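Home and Laundry > Washing and Drying

Black clothes turn gray after few washes, and is it safe to lay them on a white bedspread?

Yamuna Rajan
Posted 9 April 2025

Hello to all. I have read many older threads about black clothes, but most of them are about jeans, and my problem is with cotton shirts and tops, so I hope it is okay to start a new one.

I wear black to work, because it is the rule of the shop. At present I have 16 black pieces and I wash them in turn, usually five or six together. When they are new they look very nice. After perhaps two months they look dusty, even directly after washing. The seams and the collar go first, then the front. My manager has already made one remark, politely, and I do not want to wait for the second.

We moved to Lallmont in December, and I have the feeling it became faster after the move. In the old apartment a shirt stayed good for almost a year. The machine is the same one, a Clavow front loader which came with us, and the detergent is also the same, the powder from Norkov in the large box. I use the cotton program at warm temperature, and the spin is fixed at 1,080. I measure the powder with the cup that came in the box, filled to the upper line.

The second part of my question is about the bed. There is no table in the laundry corner, so everything from the line goes on the bed first, and I fold it there. My mother-in-law gave us the bedspread. It is white with a large rose print and gold lettering, and she looks at it every time she visits. Until now I see no stain on it, but I worry that one day the black dye will go into the white part and stay. 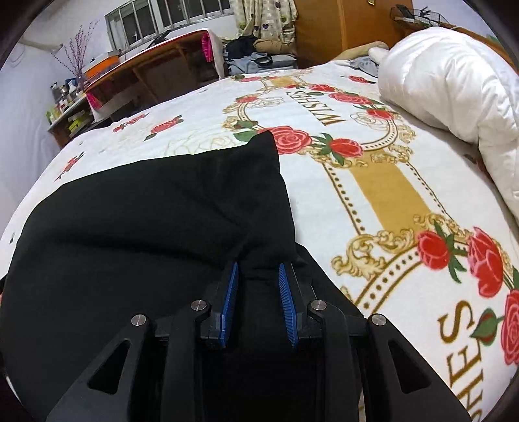

Black garment on the rose bedspread, crumpled.

I did one small test which I found on another site. You take a white cloth, make it wet, and rub it on the inside of the hem. With two of the newer tops the cloth became gray. With the older ones it stayed clean, although the older ones are the ones which look worst. This I do not understand. If the dye is not coming out of them anymore, why do they continue to become lighter?

What I have tried already:

Vinegar in the last rinse, half a cup. I did it for one month. The smell was gone after drying but the color was the same.

Salt in the drum, two big spoons. My neighbor Karthikeyan Salian is very sure about this one. I saw no difference.

Turning everything inside out. This maybe helped a little with the small fuzzy balls, and I continue to do it.

Drying in shade. I can do it only partly, because our balcony gets sun from eleven until the late afternoon, and if I dry inside the room becomes humid and the wall paint near the window does not like it.

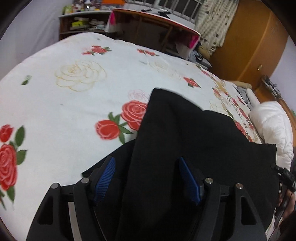

I should say also that I do not use softener, and I do not have a dryer. The fabric labels say 100% cotton on most of the pieces, and on a few of them there is a little elastane. The expensive ones are not lasting longer than the cheap ones. I bought one top at the Iyengar store for three times my usual price, thinking that I would save money in the end, and it is gray like its sisters.

So my questions are: is it the water, the powder, the sun, or me? Can the old ones be saved? And should I put an old sheet over the bedspread when I fold, or am I worrying for nothing?

Thank you in advance, and sorry for the length.

Wiroj Panyasiri
Top contributor in Washing and Drying

Your message has good details, so I can try to answer it in order.

First, your test. The wet white cloth shows only loose dye, meaning the dye which was never fixed well to the cotton. New black clothes nearly always have some of it, and it leaves in the first washes. So it is normal that new tops make the cloth gray and old tops do not. The old ones can still look lighter for other reasons. I know of these:

The surface of the cotton breaks. When clothes rub on each other in the drum, very small fibers stand up from the thread. They catch the light, and the eye sees gray. Seams and collars are thick and stand out, so they rub more. I think this is the explanation for what you see there.

Something is lying on the fabric. It can be powder which did not dissolve, or minerals from hard water, or both of them together.

The dye is really damaged, by sun or by bleach. Many powders for white laundry contain an oxygen bleach and also a brightener. The brightener makes white look whiter, and it gives a pale, slightly blue look to black. Please read the back of your box. If it mentions bleach or brightener, change to a liquid for dark colors. In my opinion you should do this in any case, because liquid does not leave grains.

Now the water. You say it became faster after you moved, with the same machine and the same powder. I would look at the water before everything else. Your water company should have the hardness on its website or will tell you by telephone. Where I live it is around 300 mg per liter, which is very hard, and I had exactly the dusty look that you describe. If yours is also high, then the older shirts can perhaps be partly saved.

To find out, take one old shirt only, the one you like least. Put it in a bucket with five liters of warm water and 50 grams of citric acid, the type sold for cleaning kettles. Stir until it is dissolved before the shirt goes in. Leave it for half an hour, then rinse well, two times, and wash it as usual. Use a plastic bucket and wear gloves if your skin is sensitive. Never mix it with chlorine bleach or any product that contains it, this is dangerous. When the shirt is dry, compare it with another old one in daylight, near a window. If it is darker, you had minerals, and you can do the others. If it is the same, then the fiber surface is worn or the dye is gone, and no soaking will bring it back.

About vinegar and salt, I must disappoint your neighbor. These do not fix the dye in finished clothes. Salt is used in the dyeing itself, together with other chemicals, and I suppose the story comes from there. Two spoons in a drum of water do nothing. Half a cup of vinegar is too weak for the amount of water in the rinse, and used for years it may not be good for the rubber parts.

What I would change, for daily use:

Cold water, or 30 degrees at the most.
The short or gentle program. Work shirts with no big stains do not need the full cotton one.
Do not overfill, but also do not wash only two pieces in a big drum.
Lower spin, if your machine permits it. You write that it is fixed, so on the Clavow look if the delicate program has a slower one by itself. On many machines it has.
Close all zippers, and keep jeans and towels in a separate load.
Take the clothes out when the program ends.

For the sun, inside out is already half of the solution. You can also hang the black pieces after four o'clock and take them in next morning.

The bedspread. Dry black cotton on a dry bedspread for ten minutes is a small risk. Dye moves with moisture and with rubbing. If a shirt is still a little damp at the seams and you leave a pile on the white part for hours, then I would worry. With the two newer tops that failed your test, use the old sheet until they pass. For the others I would not bother, but it costs nothing and your mother-in-law will perhaps approve.

If one day there is a mark, do not put it in hot water and do not iron it. Wash it soon in cold water with detergent. Oxygen bleach can help on white, but on a printed fabric you have to test it first in a corner that is not visible. Gold print especially can be delicate, depending on how it was made.

Iraklis Drakos

just dye them again. One packet of black from the supermarket does three or four shirts. I do it every year, works great. The stitching stays gray if it is polyester but from far it is not visible.

Clean the machine after or your next white wash will be a surprise.

Annapurna Rao

I agree with most of what Wiroj wrote and want to add two points, the first of which cost me several blouses.

Please check how much detergent you use. You fill the cup to the upper line, and on the boxes I have seen, the upper line is meant for heavy dirt or for very full loads. Five or six tops is a small load. When there is too much powder, the rinse is not enough to take it away, and it dries on the cloth. One easy check: run the same clothes again with no detergent at all, cold, and look through the door after some minutes. If you see a lot of foam, it is coming from the old washes. I did this with my daughter's school skirts and the foam was up to half of the glass.

But do not go too low if your water is hard, because then the detergent is used up by the minerals and the dirt stays. First get the hardness number, then read the table on the package. It usually gives different amounts for soft, medium and hard water. I never read this table before I was 40 years old.

The second point is about redyeing. Iraklis is right that it works, but look at the elastane pieces before. Some dyes ask for very hot water, and elastane can lose its stretch in it. For those I would use a dye for warm water, and only on pieces that you would otherwise throw away. Cotton dye does not take on polyester, so if a logo or the thread is polyester it will stay as it is. And do the citric acid soak before the dye, if you do both, with a very good rinse between them. The dye goes on more evenly when the cloth is clean.

For folding, I also had no table for many years. I kept one old dark pillowcase on the bed, opened along the seam, and folded only on that. It hangs on the door hook when I do not need it. A dark one has the advantage that it does not give white lint to the black clothes. An old white sheet, if it was washed many times, can leave lint everywhere, and then you will ask us another question.

Yamuna Rajan
Original poster

Thank you very much, all three. I looked at the box, and it says oxygen bleach in the small letters on the side. I have used it for two years and did not see it. The water company has a form on the website, so I have sent them the form and I wait for the number.

I will buy the liquid for dark colors and try the bucket with one shirt on my next free day. Wiroj, can I use citric acid from the baking shelf, or must it be the one for kettles? The baking one is cheaper in our shop.

Wiroj Panyasiri
Top contributor in Washing and Drying

The baking one is fine if the only ingredient on the package is citric acid. Some have sugar or starch added, do not take those.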